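Cómo guardar manteles y toallas enrollados en una cesta de tela sin que se deshagan

Dalia Paju

Hola a todos, a ver si alguien me echa una mano, que llevo ya unas cuantas tardes peleándome con lo mismo. Me he pasado a guardar las cosas enrolladas (toallas de mano, un mantel, paños) porque el cajón de la cocina ya no cerraba, y compré una cesta de tela en Pliltero para tenerlas de pie, una al lado de otra. En teoría queda precioso. En la práctica los rollos se me abren en cuanto saco uno, y el mantel, que es el más largo, se vence hacia un lado y arrastra a los demás.

He probado con gomas del pelo pero dejan marca. ¿Hay que enrollar más apretado? ¿Doblar antes? ¿O es que la cesta me ha quedado grande y ya está? Tengo 14 rollos entre unas cosas y otras, por si sirve de algo. ¡Gracias!

Marlene Lemieux

¡Hola, Dalia! Yo pasé por lo mismo cuando nos mudamos, y al final lo que más me ayudó fue enrollar siempre encima de la mesa, nunca en el aire ni sobre la cama, que se hunde y el rollo sale flojo por el centro. Estiro bien la tela, la doblo a lo largo en tres y empiezo por el lado del dobladillo - así la parte gorda queda dentro y no abulta por fuera.
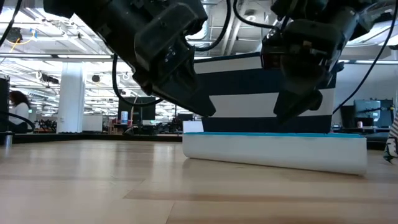 Luego lo dejo tumbado un momento con el borde suelto hacia abajo, para que el propio peso lo sujete, y a la cesta va el último el que más uso. Lo de que se venzan es por el hueco, casi seguro. Mete una caja de zapatos sin tapa dentro, o un cartón que haga de pared, y verás qué cambio. Para el mantel yo usaría una cinta ancha de algodón con un nudo flojo, que no marca nada.

Ah, y si un rollo te sale más gordo de una punta que de la otra no pasa nada, ponlo con la punta gorda abajo y se tiene mejor de pie.

begum_jestingate

yo los meto tumbados y listo, de pie se caen siempre

Dalia Paju

¡Marlene, lo del cartón ha sido mano de santo! Corté uno de un paquete viejo y he hecho 4 huecos dentro de la cesta, el mantel en el suyo y las toallas repartidas. Lo de doblar en tres me cuesta con las toallas pequeñas, me quedan como churros, pero aguantan. Este sábado me pongo con las sábanas bajeras y ya os contaré, que esas sí que me dan miedo.

Temas relacionados
Cesta de tela que pierde la forma al lavarla
Cómo doblar una sábana bajera sin ayuda
Separadores caseros para cajones de cocina
Manchas amarillas en manteles blancos guardados
¿Vertical u horizontal? Toallas en baños pequeños

Utilizamos cookies propias y de terceros para mejorar tu visita. Aceptar | Configurar

© Botelum, comunidad de ayuda para el hogar | Contacto | Normas de la comunidad | Volver arriba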